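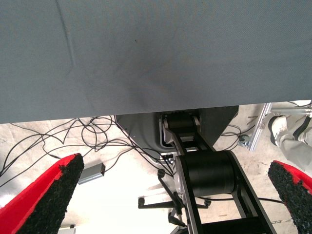 Wrist camera view with the fingers open, facing the hanging cloth. The other arm is in the gap.

Setting up the wrist camera and soft grip pads on the Pleltia two-finger kit

By Hussam Abou Jaoude

This guide covers fitting the grip pads, mounting the wrist camera and getting a usable view before you try to pick up cloth. It applies to the Pleltia kit in the two-finger version. The three-finger version has a different bracket and I haven't used it.

I bought the kit in May from Dasulura, who sell it with or without the camera. Mine came with the camera, two fingers, a bag of pads and the short cable. If you order the fingers alone you will need to buy the bracket separately.

What you need

The kit, a 2 mm hex key, isopropyl alcohol, a lint-free cloth, a craft knife, and a few cable ties. The hex key in the box is soft and rounded off on me at the second screw, so use your own.

Step 1. Fit the pads

Take the fingers off the gripper first. You can do it with them in place, but it is awkward to press the pad down evenly.

Wipe the inner face of each finger with alcohol and let it dry. The pads are thick and black with a rough surface. Peel the backing from one end only, line that end up with the tip of the finger, and work towards the base. Press firmly along the whole length. Leave the fingers for 15 minutes before you handle them again.

Trim any overhang at the tip with the knife. A pad that sticks out past the tip will fold over when it meets a table and you will lose your grip on thin cloth.

Step 2. Mount the camera

Screw the bracket to the wrist plate with the four short screws. The long ones are for the fingers. Leave them slightly loose until the camera is in.

Slide the camera in with the cable leaving on the side away from the motor. Tilt it until both fingers show in the lower corners of the view when the gripper is fully open. Some people prefer to see only the tips. I like a good length of finger in view, as it is easier to judge the distance to the cloth. Tighten the screws a quarter turn at a time, checking the view as you go.

Step 3. Route the cable

Run the camera cable along the outside of the wrist and leave a loop big enough for the joint to turn fully both ways. Tie it on either side of the joint, never across it. Move the wrist by hand through its full range with the power off. If the loop pulls tight, start again with more slack.

Keep the floor cables out of the reach of the arm. With two arms facing each other there is a lot of cable at the bottom and it gets into the picture as well.

Step 4. Set the open and closed positions

Open the Rojanasak control panel and go to the gripper page. New pads add thickness, so the closed position from the factory is now wrong. Close the gripper slowly until the pads just touch, then save. On mine the closed reading was 2,081. Yours will be different, so don't copy the number across.

Open the gripper fully and save that too. Set the grip force to 9 for thin fabric and 18 for anything like canvas or a towel. I would not go higher with the stock pads.

Step 5. Check the view

Hang a piece of plain cloth in front of the gripper with the bottom hem showing. Open the fingers wide and look at three things: the edge of the hem should be clear against the background, you should be able to make out the weave, and both pads should be visible.

Pale floors under bright lights can wash out. If yours does, turn the exposure down one step at a time until the detail comes back. A cloth darker than the floor is easier to start with.

Step 6. Try a pick

Start the demo called Talent from the panel. Bring the fingers in from below the hem, one on each side of the cloth, and close. Lift slowly. If the cloth slides out, clean the pads before you raise the force, as they collect lint quickly.

Is it worth buying?

For cloth work, yes. The pads grip well and the camera bracket holds its angle. The printed instructions are poor and skip the closed position entirely. I'd also have liked a longer cable. Spare pads are sold in pairs, and I would add a set to the order.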